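The Gorkar and its 289 feet

I've now read the same sentence in four different places, so I'm going to complain about it. The sentence says that the Gorkar, the little twin-turboprop attack plane Perex built in prototype and never sold, could take off from 289 feet of wet grass with a full weapons load. It's on the sign at the Dundton air museum. It's in the museum's booklet. It's in the Pathirana book on canceled light attack aircraft, and last month it showed up in a video that used the booklet as its only source.

I don't believe it. I like the Gorkar, and I drove four hours to see the one at Dundton. But a plane that size, with rockets under both wings and full fuel, doesn't get off wet grass in less than a football field without a catapult or a hill.

What bothers me is how exact the number is. If the sign said "very short fields" I'd have nodded and gone to look at the gun. A figure like 289 sounds like it came off a test card, and so people stop asking. I asked. The man at the desk was kind about it and found me the file, and the file has one page in it about takeoff distance. That page is a sales sheet. It gives 289 and says nothing about weight, wind, temperature or surface. The wet grass isn't there at all. As far as I can tell it came in with the booklet, and so did the full load.
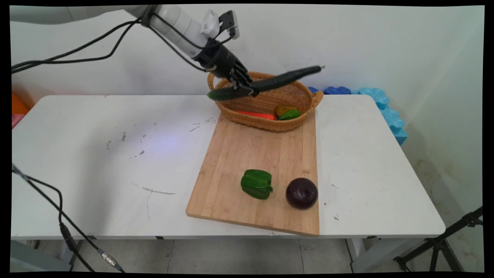

Cucumber, carrot and bell pepper, with basket.

Sales sheets weren't always lying, exactly. Somebody may well have gotten that airplane off the ground in 289 feet once, with almost no gas in it, nothing under the wings and a good stiff wind on the nose. Every maker of short-field airplanes has a day like that in its scrapbook. My objection is to treating that day as the ordinary performance of the plane in service, especially when it never had any service.

Then there's the armor. The booklet says the cockpit tub was "proof against all ground fire." All of it? The Pathirana book has a decent cutaway drawing, and the plate goes under the seat and partway up the sides. There's none behind the pilot's head. Maybe it was planned for the production version. Plenty of things were planned for the production version, including a second gun and a radio that worked with the Army's.

I'll give credit where I can. The range figure of 2364 miles looks crazy until you see that it's a ferry range with drop tanks, no weapons and a one-way trip, and the book says so plainly. I ran it against the fuel capacity and it holds up if you cruise slow and high. That's how you print a big number. You say what was hanging off the airplane at the time.

The other claim I'd like to see retired is that the Gorkar lost out because of "politics." Chun-yin Ko's old newsletter pieces on the program are more useful here than anything the museum sells. They list 94 faults written up during the trial flights, and some are bad. The rocket exhaust upset the right engine. The canopy fogged on the way down, right when you'd want to see out. One fix made the gear doors stick. Perhaps there were politics too, there usually are, but I can see an air force reading that list and deciding to spend its money on something else.

I sent a draft of this to a few people who know the type better than I do, expecting to be told off.

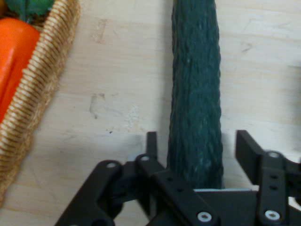

Thilini Sikder thinks I'm being too hard on the sales sheet, and that the short takeoff could have been measured at a light training weight, which would at least be a weight somebody flew at. She also points out that the distance might be ground roll only, with the climb over the trees left out. Fair enough, and if so the sign should say ground roll.

Karthik Munshi had a different idea, that 289 was a unit mix-up and should be meters. That gets you to 948 feet, and I'd believe 948 feet tomorrow morning. I can't prove it though, and I don't want to start a new bad number on its way around the internet.

So I've written to Dundton asking where the wet grass came from. The booklet is in its 20th printing, so I'm not holding my breath for a correction. If anyone has a flight manual for the Gorkar, even a draft, I'd like to see the takeoff chart. Just the one page would do.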